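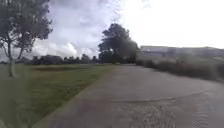 A concrete path bends right between lawn and low shrubs.

Magazine Features Opinion Back Issues Subscribe
Features > Health > Walking
6 min read

The walking cure, sold by the mile

April 2018

Walking used to be the thing you did when the car was in the shop. Now it comes with a subscription. Gresness, the shoe company, will sell you a plan for $70 a month that tells you when to go out, how fast to move and what to think about on the way. I tried it through a wet spring and came back with a sore heel and a lot of email.

The pitch rests on a study. It always does. This one followed 400 office workers in Claditz, who were asked to walk at lunch and then to rate their own mood. Their mood went up. They also got a longer lunch, and the people running the study don't seem to have asked which of the two did it. I wrote to Gresness for the full data and got a coupon.

Then there is Shim, the app that goes with the plan. It scores each walk by a formula the company won't explain. My best score, 2268, came on a day when I left the phone in a jacket and the jacket on a bus. A slow hour by the river in Hornel, the nicest walk I took all month, earned a small gray badge and a reminder to "bring more purpose."

I don't doubt that walking is good for people. My doctor says so, and she isn't selling shoes. What I doubt is the idea that it needs managing. Hornel has paid for 4 "wellness routes" so far — each with its own signs — while the sidewalk by the grade school still stops short at a ditch. Ask anyone who pushes a stroller there which they would fix first.

The city says it will look at the sidewalk in October. My trial with Gresness has run out, and I still go down to the river most evenings.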